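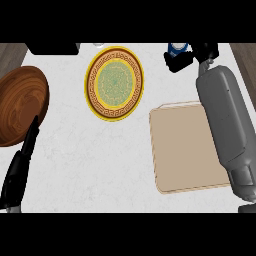
Kassa Countertop Task Pack
For school and college robotics clubs
Product code KTP-4

The Kassa Countertop Task Pack is a set of simulated kitchen counter tasks for a single robot arm with a two-finger gripper. It was written for the Pustthorpe student robotics league and is now sold to any club or class that runs the Stasska simulator. No physical arm is needed. Projects built on the pack can be entered in the league's counter class without changes.

What the pack contains

42 task files, in four grades
Counter layouts with a marble-effect worktop, plates, boards, trays, a knife and small containers
Overhead camera view, fixed, with adjustable height
Scoring script and run log viewer
Student workbook (PDF, 33 pages)
Teacher notes with marking grid

Task grades

Grade 1: move the arm to a named point above the counter and return to rest. No contact with objects.
Grade 2: pick up one small object and place it inside a marked area.
Grade 3: pick and place with obstacles. Students have to plan the path of the forearm as well as the gripper. Touching a plate or board on the way costs points.
Grade 4: clear or set a counter with several objects in a given order, within a time limit set by the teacher.

Object positions can be fixed or drawn at random from a seed number. Use the same seed for every team when comparing results. The seed is written to the first line of the run log.

Overhead view

The overhead view is the default for all grades. In many layouts the arm covers part of what lies under it, so a program that relies on the camera image alone will lose sight of objects during a reach. Workbook section 3 deals with this and asks students to store object positions before the arm moves. A side view can be switched on in the settings but is not allowed in league runs.

Programming

Tasks can be attempted in block mode or in Python. Both modes call the same set of commands: move, rotate, open, close, wait, read position. Joint-level control is available in Python only. Block programs can be exported as Python, but not the other way round.

Collision checking is on by default. With checking off, the arm will pass through the worktop and the run will not be scored.

Computer requirements

Stasska simulator, version 4 or later
64-bit Windows or Linux
8 GB memory (16 GB advised for Grade 4)
A separate graphics card is not required, but the overhead view will update slowly without one

The pack does not run on tablets. Chromebooks are not supported.

Licence

One licence covers one club or one teaching group on a single site, with no limit on the number of students. Students may install the pack at home for as long as they are members. Log files and student programs belong to the students who made them. The object models may not be copied into other products.

Ordering and delivery

The pack is supplied by Bravness as a download. A licence key is sent by email when the order has been processed. Schools may order by invoice. Please give the name of the club and the Stasska site number on the order form, as keys cannot be issued without them.

Changes in the current version

Page updated 13/01/2022
Corrected plate height in Grade 2 layouts
Gripper opening limit now reported in millimetres
Forearm contact recorded separately from gripper contact in the log
Workbook answers moved to the teacher notes

Logs from the October version can be opened in the viewer but cannot be rescored.

Related items

Kassa Shelf Task Pack
Kassa Scoring Script (separate licence)
Stasska site licence, one year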